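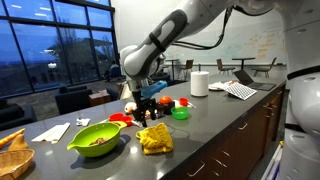

Dark counters show every smear - what are you all using?
Posted in Kitchen & Cleaning by Siwan Landeg

We moved in last January and the kitchen came with dark gray counters. I don't know what they're made of and the seller didn't either. Every time I wipe them down they dry with streaks and a cloudy patch by the sink. I've been using dish soap and a sponge, then a spray from the grocery store that says it's for all surfaces. The spray made it worse. I have well water if that matters. Is there a way to get them clear without buying five products?

3 replies

Preltard
Member, 2209 posts

It's mostly soap. Dish soap leaves a film and on a light counter you never see it. Stop the spray for now. Wipe the whole counter twice with plain warm water and a clean cloth, rinsing the cloth in between, then dry it right away with a second cloth. The drying is the part people skip, and with well water you can't skip it.

The cloudy patch by the sink is probably mineral buildup. Don't put vinegar on it until you know what the counter is. Vinegar will etch marble and some other stone. If you can find an offcut or look at the underside of the overhang, that usually tells you. Rough and gray underneath is often stone, and particle board means laminate.

For everyday use I do one drop of dish soap in a quart of water. More than that and you're back to streaks. 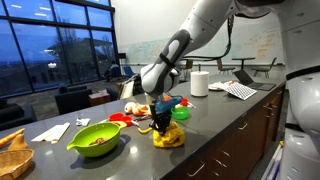

Photo: Hinesik

After that, wash your cloths without fabric softener. Softener coats the fibers and then it just pushes water around. I wash mine with the towels and hang them up.

Skatier
New member

just use glass cleaner, works on mine

Subramaniam
Member

I wouldn't use glass cleaner before finding out what it is. The ammonia kind can wear down a sealer over time. Agree with the first reply on drying. I keep a microfiber cloth on the oven handle and do the sink side last thing at night - takes under a minute.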